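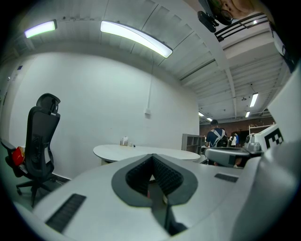
Mesh back, headrest up, lights on: a black office chair against the long white wall.

The best chair I sat in all winter had been thrown out by an insurance office. I got it from Juwita Latuheru, who runs Skeltov, a second-hand office furniture business on the edge of an industrial estate, and who made me try 20 others before she'd let me near it.

I went in with a sore back and a list of brand names copied off the internet. She took the list, folded it in half and used it to level a wobbly desk.

"Sit," she said. "Don't look at the label. Sit all the way back, like you're on a bus and it's about to brake."

I've thought about that instruction nearly every day since. Most of us don't sit all the way back! We perch on the front few inches of a chair, lean at a screen for eight hours and then blame the chair, when the backrest has hardly been troubled since the morning. Once I was properly in, hips right up against the join, I could feel differences between chairs that I'd never have noticed in a showroom. One pushed at my shoulder blades. One was lovely for two minutes and then seemed to tip me gently on to the floor.

Mesh is what I'd come for, and mesh is what I left with, but it isn't all the same stuff. Latuheru presses the flat of her hand into the middle of a backrest and watches how it comes back. Good mesh gives a little and returns at once. Tired mesh stays dished for a moment, and if it does that for her hand it'll do it for your spine by lunchtime. She also looks along the edges, where the mesh meets its plastic surround, for the little white stress marks that mean it's on its way out.

Then there are headrests. I'd always thought of them as a bit grand, the sort of thing for people who take calls with their feet up. Latuheru is keen on them, with one condition – they have to adjust. A fixed one suits the person it was designed around and shoves everybody else's chin towards their chest. An adjustable one can be brought up or down until it meets the back of the skull when you lean away from the desk to think. You shouldn't be touching it while you type. I do a lot of leaning away to think, so I was sold.

Down at floor level, five legs is the number to look for, and a caster on every one. Turn the chair over if you can (ask first) and spin each wheel with a finger. Hair is the great enemy. It winds itself round the axle until the wheel drags, and people throw out a perfectly good chair over it. Latuheru does the job with a seam ripper and a pair of tweezers, and keeps a jar of what comes out, which I was shown and would rather not have been.

Skeltov took in 1,193 chairs last year, most of them from offices that were moving or shrinking. October was the busiest month, when a firm called Pullisis gave up two floors and sent 88 in a single delivery, all of them the same model and nearly all set to exactly the same height. Latuheru reckons most had never been adjusted since the day they were unwrapped. She finds this sad. "All those levers," she said.

She has a point about the levers. My chair has four, and it took me a whole evening with a mug of tea to learn them. Seat height first, so that your feet are flat and your thighs aren't pressed. Then seat depth, leaving a gap of a few fingers behind the knee. Arms after that, low enough to slide under the desk. I left the tilt tension until last and was astonished by it. Mine had been wound up so stiffly that I'd taken it for a chair that didn't recline at all. Several turns of a knob later it rocked back like a garden swing.

It also helps to try a chair in a plain space with room to roll. Yusof, who does the deliveries and has opinions, sent me off backwards across the concrete with my feet up – a wonderful thing to be asked to do at my age – to see if it pulled to one side. It did, a little. He swapped the offending caster while I was choosing between two sets of armrest pads.

I paid less than I'd have spent on a decent pair of shoes. There's a 30 day return at Skeltov, and I'm well past it now. My sister has since been and bought one with a shorter back, and she sits on it cross-legged, levers untouched.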